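Storage and Sorting of Brushes at a Shared Painting Table
Project report, Group 5
Nayeli Villca, Hernán Inga, Lucero Cusi
Supervisor: Gilberto Lozano
Submitted 29th March

1. Background

The painting table in the Quispe studio is used by several classes each week. Brushes are left lying on the work surface at the end of a session, and the next class sorts them before starting. An earlier survey of studio users, run in October, drew 116 responses. More than half named brush storage as the thing they would change first.

The aim of this project was to compare ways of holding small brushes at the table and to recommend one for the coming term. Easels, palettes and large wash brushes were outside the scope.

2. Existing arrangement

Brushes were previously kept upright in a single deep tin at the centre of the table. Two problems were recorded. Short-handled brushes sank below the rim and could not be identified by head shape. Coarse and fine brushes were also mixed, so users had to take out a handful to find one.

The tin was retained as the baseline condition and labelled Kimia in our notes, after the studio's old name for it. The divided holder was labelled Flandberg.

3. Materials and set-up

The tabletop was covered with a large sheet of plain white paper. White was selected for contrast with dark handles and bristles, and because any paint residue shows up immediately. The paper was replaced when marked.

The Flandberg condition used a clear acrylic organizer with two compartments side by side. Transparent walls allow the contents to be checked from a seated position. The organizer was placed towards one side of the sheet, leaving the centre clear for work.

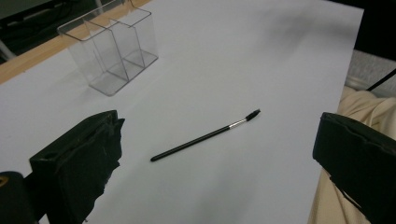

Each trial started with the organizer empty and the brushes laid flat on the paper. The participant picked up one brush at a time, judged it as fine or coarse by its head, and placed it in the matching compartment. Brushes were stored with the bristles up. The same set was used for the baseline, with all brushes going into the tin.

A second task measured retrieval. The participant was given a written brush type and had to take out a matching brush without removing any others.

4. Results

A total of 259 placements were logged across both conditions. Sorting was slower with the divided organizer, as expected – the tin requires no decision. Retrieval was faster with the organizer, and wrong picks were fewer. Most of the remaining errors involved medium round brushes, which participants classified inconsistently.

Glossy handles tended to roll when set down on the smooth paper at a slope. The table was levelled after the second trial and the affected runs were repeated.

5. Limitations

All participants were right-handed. Placement of the organizer was not varied, so reach distance is untested for left-handed users. Rigoberto Marulanda also noted that the acrylic may scratch with daily use, and this was not assessed.

6. Recommendation

Adopt the divided organizer for brushes with small heads and keep the tin for long-handled coarse brushes. Medium rounds should be assigned to the coarse side by written rule. A label on the front wall of each compartment is suggested, set low enough to leave the contents visible.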